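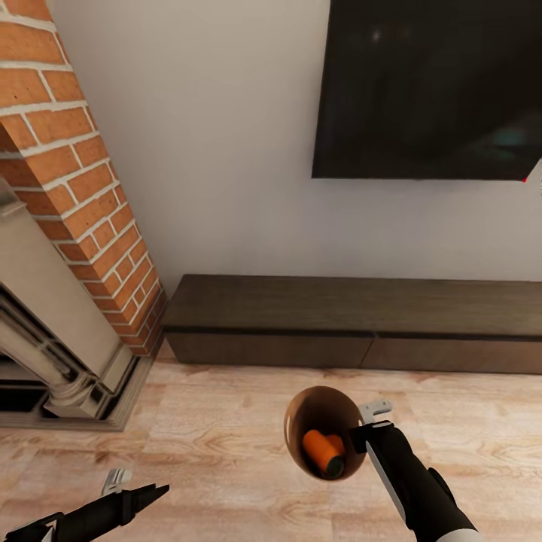

Home Handling Trial: Progress Report to Hevberg

By Rasmus Paulauskas, December
2 min read

We've reached the end of the comparison stage and I'm very pleased with where we are! The question you funded us to look at was a plain one: which of our two candidate grippers, the Tillman or the Bornetti, is better at holding a household bowl while the arm gets on with a tidying job in an ordinary living room? All the work in this report was done in simulation, in the Iltitz room model, with the same arms and the same controller throughout.

What we ran

Each gripper had 50 set tasks, and every task was repeated from several starting positions. Counting the short practice runs, the log now holds 3636 attempts, and all of them can be replayed. The tasks involve holding a bowl by its side, tilting it, and carrying it across the floor to small objects such as cans. We chose a bowl on purpose. It's round and it's shiny inside, and a small slip at the rim becomes a big swing at the far side.

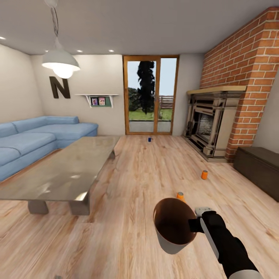 Bowl held by its side in the Iltitz living room, with cans standing on the floor.

What we found

The Tillman is the steadier of the two once it has hold of something. Its pads sit flat and it copes well with a tilted bowl, even when the arm is at full stretch (I had my doubts about that one and was glad to be wrong). It is slower to close, though, and it wants a tidy approach. The Bornetti is quick and forgiving on the way in, lovely to drive, and noticeably more likely to let the rim creep round during a long carry.

We also tried 2 controller settings. The softer one helped the Bornetti a great deal and made hardly any difference to the Tillman. I'd like to push that further before we rule anything out.

Cameras were the surprise. The high view is good for planning a route past the furniture, but the lower view is far better for judging the angle of the bowl. We've started feeding both to the controller and the early runs look really promising.

Problems

The contact model was too sticky at first, so the first batch flattered both grippers. We reran it, which cost us 5 days. Glossy surfaces still confuse the depth estimate now and then.

Next

More work on the soft setting, then heavier objects in the bowl, then a first check on the real arms. Spending is within the agreed budget and I'm not asking for any change to it. The replay files are ready whenever your team would like them.

Last updated: December, 16:40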